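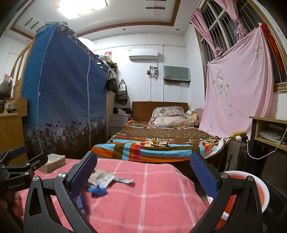

Can you teach a robot a household job with a hand-held gripper, without the robot in the room?

You can, for picking up, moving and putting down. Anything that needs a long reach or a lot of force still goes better by remote control with the real arm in front of you.

Varnex hand-held gripper kit, reviewed
21 January 2019
42 shares | 2 comments

Quick one, I'm meant to be packing the car. Had the Varnex kit since before the holidays and people keep asking me for the short version. Short version: good jaws, ordinary manual, software that needs another few months. Buy it if you already own an arm to play the recordings back on. Otherwise hold off.

Price first. 600 dollars, case included, tax not. Not cheap for a pair of jaws and a handle. Compared with hiring an arm and a remote rig every time you want to record, though, it's fine.

The jaws. Black, angular, triangular cutouts, blue pads on the tips with a fine diamond pattern. Grip is excellent. Crumpled plastic bags are my standard torture test, the clear crinkly kind with paper still inside, and these pads hold on to them better than the smooth rubber on my old Grorberg set. You squeeze, it closes, no lag because there's no motor to lag. You feel the thing you're picking up through the handle. That's the whole argument for doing it this way and it's a strong one.

Screws at the pivots want checking. Mine worked loose after a long morning of folding. Dab of threadlocker, sorted, but it should come from the factory that way.

Weight. Okay for a while. Then your wrist starts talking to you. I do short runs, swap hands, make a cuppa. Swapping hands does show up in the recordings btw, my left-hand demos are noticeably jerkier, so mark them in the file name or you'll be cursing later.

Where I've used it: bedrooms mostly. Beds are a brutal surface. Everything sinks and slides, patterned sheets everywhere, plaid under one job and stripes behind it, and small soft things lying next to shiny things. If the jaws only ever see a clean bench your robot will only ever work at a clean bench. So do it where the mess is. Tissue boxes, basins, bags, whatever's lying about. Leave it there.

Compared to remote control. I've got the Sydorenko leader arm too, so I did the same bag-off-the-bed task both ways. Remote was miles slower. You're fighting the delay and you can't feel anything, so you hover and dither and the robot learns to hover and dither. With the hand-held it's one smooth go. The catch is that your own arm bends in ways the robot's doesn't. I recorded a lovely scoop in low from the side and the arm simply couldn't get there, elbow into the mattress every time. Chucked the lot and re-recorded coming from above. With the leader arm I'd of known on the first try.

Pushing the arm about by hand (grab the wrist, drag it through the motion) I've mostly given up on for this sort of thing. Too heavy, and your body's always in the camera's way.

Software. Right. Calibration is a chore and you have to redo it if you bump the mount. Doorways are the enemy. Tracking gets lost when you turn fast or point at a blank wall, and it won't tell you till you export, which is maddening. I lost a full set this way in an afternoon. Now I export after every few demos and check the path plot before carrying on. Trimming tool is good, I'll give it that. Drag the ends, done.

Manual is thin. Covers assembly and charging, then stops. Nothing on how fast to move, nothing on how much to vary the starting position. My rule: slower than feels natural, shift the object every single time, and finish with the jaws properly open and backed off. If you whip your hand away at the end the robot will copy that as well and throw things.

Spare pads come in the box, two sets. Cleaning is a damp cloth. Lint gets in the diamond pattern, old toothbrush fixes it.

Support: emailed Varnex about the tracking dropouts, decent reply, they reckon an update in March. Will beleive it when I see it.

Keeping mine. Taking it down to Erkwood to try on kitchen drawers, no idea how it'll go with handles.

2 comments

Esther Shemweta
Same thing with the pivot screws on mine. Did you get the long wrist strap or the short one? The short one cuts in something awful.

Reply from the author
Short one. Swapped it for a camera strap, much better.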